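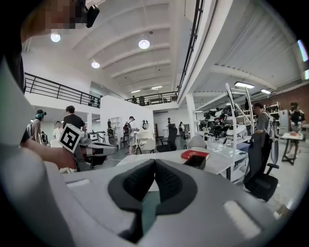

Yareli Serrano maintains that the stair railing should stay black, and that painting it white to match the ceiling would be a mistake: people need to see the line of it when they come down. I had pencilled in white. Changed the schedule this evening.

Monday, 9 p.m. Day spent on the hall again. The arched beams are sound as far as I can judge from the mezzanine. I tapped along the two nearest the rear balcony and heard nothing hollow. The old survey gives the beam spacing in one table and the bay widths in another, and the two do not agree. Wrote to Nedelcu asking which set was measured on site.

Lighting next. The round pendants are to be kept. Fernbridge quoted for replacing them with flat panels, 700 per bay before fitting, and I have declined. The strip lights under the low ribbed section on the right are a separate matter. The meter gave 211 lux at bench height there with the strips on and the pendants off, which is poor for close work. Raising the strips is impossible under that ceiling, so the options are brighter tubes or a second row. Windent can supply either. I prefer the second row, provided the existing circuit will take it.

Sound remains the weak point. With people on the main floor and a few talking up on the balcony, I could follow both conversations and neither properly. The curve of the ceiling must be sending it back down. Yareli suggests hangings between the beams. I suspect felt on the mezzanine wall would do more for less money, but have no figures to support that yet.

Outstanding: load rating for the upper floor, page 13 of the old survey (missing from my copy), key to the meter cupboard. Ring Nedelcu before lunch tomorrow if there is no reply.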